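L'oignon de Warkby

Le bras s'appelait Omis et il était à nous jusqu'à la finale, c'est-à-dire jusqu'au mardi 31 octobre. Au club de Warkby on n'avait jamais eu de machine aussi sérieuse, et je crois que ça nous montait un peu à la tête. On parlait de lui comme d'un cousin difficile. Moi je m'occupais des doigts, enfin, de ce qui les fait s'ouvrir et se fermer, et j'en rêvais la nuit !

L'épreuve tenait en une phrase : prendre l'objet sur la table, le poser dans la corbeille, recommencer. Ceux d'Imstead y arrivaient depuis avril, à ce qu'on racontait. Nous, on avait 1272 lignes de code, dont une bonne moitié écrite à minuit passé, et un objet pâle et tout rond que j'appelais l'oignon - personne dans l'équipe n'était d'accord sur ce nom, mais c'est moi qui tenais le cahier, alors c'est resté.

Ce soir-là j'avais le nez sur l'écran, les deux doigts grands ouverts, et je n'osais plus toucher au clavier.
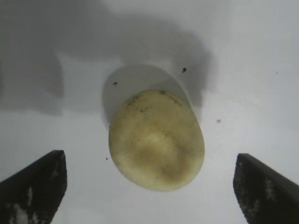 L'oignon vu du poignet, entre les doigts d'Omis.

J'ai dit « vas-y » tout bas, comme si ça pouvait l'aider. J'avais réglé la force à 40, le manuel Mridha conseillait 48, et on s'était disputés là-dessus tout l'après-midi (je déteste les manuels, surtout quand ils ont raison). Derrière moi quelqu'un mâchait un chewing-gum, très lentement. Je me suis promis que si on gagnait, je rangerais enfin le tiroir à vis, et que si on perdait je le rangerais aussi, mais en pleurant.

Et puis j'ai lâché l'écran des yeux, parce qu'à force de regarder par le poignet d'Omis j'oubliais qu'il y avait une vraie table, avec une vraie corbeille en osier dessus.
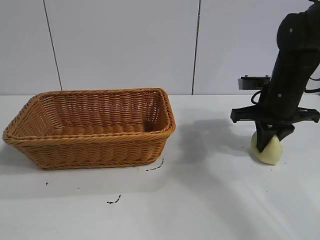 Pourquoi ne pas serrer plus fort, pour être tranquille ?
Un objet rond s'échappe aussi quand on serre trop, surtout si les doigts le prennent de travers, et s'il est fragile on l'abîme : mieux vaut bien se centrer avant de fermer.

C'est ce que j'avais recopié en première page du cahier, et je me le répétais comme une prière. Il restait deux essais avant de fermer la salle. Mon téléphone vibrait dans ma poche, ma mère sûrement, la soupe, l'heure. J'ai posé la main bien à plat sur mes genoux et j'ai attendu la suite.

Commentaires

petite_vis : Mais alors, dans la corbeille ou pas ??? Tu ne peux pas nous laisser là !

lecteur du soir : Le coup du tiroir à vis, j'ai le même à la maison. Très joli texte.

Anonyme : 48, toujours 48. Il faut écouter le manuel.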